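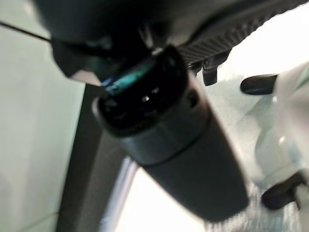 Portable power station cutting out with a 12V fridge

saltmarsh_van
Posted 7:40 am
I've got a Vekness power station in the back of the van, bought in February. It runs a 12V compressor fridge and charges two phones. For the first month it was fine. Now it switches the 12V socket off at some point in the night and I wake up to a warm fridge. The display still says 38 per cent when I look at it. Pressing the DC button brings it straight back. Has anyone else had this, and is it the fridge or the power station?

kettle_on
Posted 8:15 am
Check the eco mode first. A lot of these shut the DC output if the load stays low for a few hours. A fridge with the compressor off draws next to nothing, so the unit thinks nothing is plugged in. Hold the DC button until the leaf symbol goes.

saltmarsh_van
Posted 8:32 am
No leaf symbol showing. I turned eco off the day I got it.

dcbus
Posted 9:04 am
Then it's voltage drop. Those cigarette-type plugs are poor. The compressor starts, pulls a lot for a second, the plug gets hot and the voltage sags. What length of cable have you got between the two?

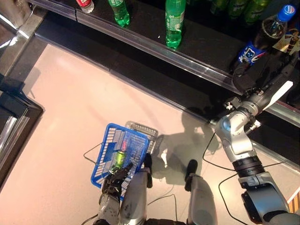

saltmarsh_van
Posted 12:20 pm
The cable is 4 metres, the one that came with the fridge, coiled up behind the seat. I've kept the load the same all along, so I don't see why it would start now. I do put more in the fridge than I did in winter. I tend to fill it from the supermarket on the way, whatever is on the drinks shelf, the green bottles of pop mostly, and those go in at shop temperature. So it probably works harder in the evening than it used to. But it cuts out in the early hours, long after that.

kettle_on
Posted 12:51 pm
Warm bottles make the compressor run longer. That uses more of the battery overnight but it shouldn't trip the socket.

dcbus
Posted 1:10 pm
Disagree. Longer running means a hotter plug, and a hot plug is a worse connection. Feel it next time after an hour of running. If you can't keep your fingers on it, that's your fault found. Cut it off and fit an Anderson connector if the unit has one.

rotley_nomad
Posted 2:26 pm
I wouldn't go cutting anything while it's under warranty. I had the same trouble with the smaller Vekness and it was the battery percentage reading wrong. It would say 40 and the real figure was nearly flat. Run it right down until it turns itself off, then charge it to full from the mains in one go without using it. Mine has behaved since. The book says 3,000 cycles so one full discharge won't hurt it. 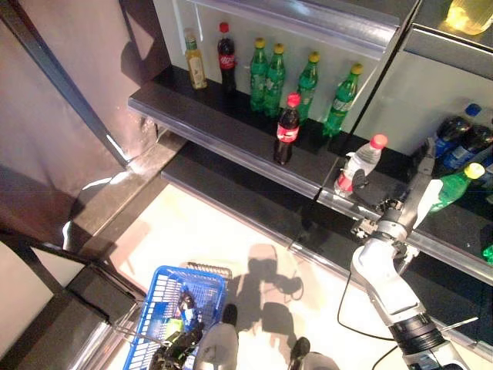
Also worth looking at the fridge's own cut-off. Mine is a Tsai and it came set to High, for protecting a starter battery. On a power station you want Low. It's in the menu, hold the Set button.

dcbus
Posted 2:40 pm
The fridge cut-off wouldn't turn the DC button off on the power station though. He said he has to press it again. Two different things.

rotley_nomad
Posted 2:58 pm
Fair point, I missed that. Still do the full charge.

etotden_al
Posted 4:17 pm
If you're anywhere near Etotden, the caravan place on the Rotley road has the same unit at £269 and they'll put yours on a meter if you ask.

saltmarsh_van
Posted 9:48 pm
Plug was quite warm but I could hold it. I've swapped to a shorter lead and I'm running the thing flat tonight with the fridge emptied. Will charge it at home tomorrow and post what happens.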